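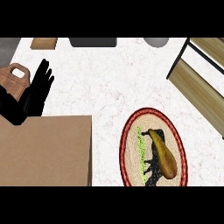
Garley > Opinion > Home life

Search this site Enter keyword Go

Let people cook badly

My neighbour Prys Penry makes the same lentil soup every week, and it's awful. It's grey and gritty and there's far too much cumin in it. I had two bowls last October and I'd happily have two more, as he was so pleased to be feeding someone.

I think we've gone wrong somewhere with home cooking. I own 15 cookbooks and I've got 1000 recipes saved on my phone, and most nights I stand there scrolling until it's half past eight and I have toast. Everything has to be the best ever version of itself! My gran made four dinners, over and over - one of them was mostly cabbage - and we all grew up fine.

So I've started doing dull food on purpose. Egg and chips, rice with whatever's left. Some of it is poor (the leek thing, sorry everyone) but it gets eaten at a sensible hour and I've stopped dreading six o'clock. If you'd like to come round you're very welcome - just don't expect a garnish.

Venla Huttunen

Contact us | © Garley | Back to top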